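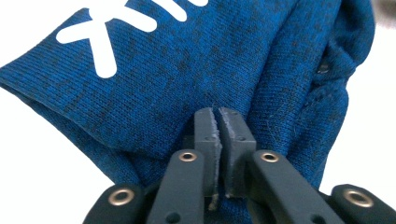
February, 6:40 a.m.

Sorted the knit drawer before work. Method unchanged from last winter: everything out, onto the white surface, one piece at a time, fold or set aside. Started with the blue one with the white print because it was on top.

It does not hold a fold well. The knit is soft enough that the lower layer slides away from the upper one as soon as the piece is lifted, and the print is stiffer than the fabric around it, so the cloth wants to bend along the edge of the print and nowhere else. Tried thirds lengthwise, then in half. Tried halves, then a roll. The roll is better. It takes up more depth in the drawer but stays put.

Rekha Kurian says to fold printed knits with the print facing in. I think she is wrong -- two printed faces pressed together for a whole summer will stick, and I have a gray sweatshirt that proves it. Print out, plain side in, nothing heavy on top.

Drawer inside depth is 47 cm. Rolled pieces go front to back in 2 rows, seams down. The older wool stays flat on the left with the cedar block. Sanded the block lightly and the smell came back. The drawer runner on the right still catches near the end of its travel. Candle wax helped for a day. It needs a new screw, a short one, and the hardware place in Stolthorpe closes before I get home.

Checked the cuffs and necks for moth damage under the desk lamp. One hole, in the brown cardigan, small, near the third button. Set aside for Bindu Murthy, who has the right needle and more patience. The rest went back.

On washing: cold, inside out, 200 ml less water softener than the bottle suggests, dried flat. Wrote this on a card and taped it inside the cupboard door, as Anil keeps using the warm cycle.

Left at 7:25. Socks still to do.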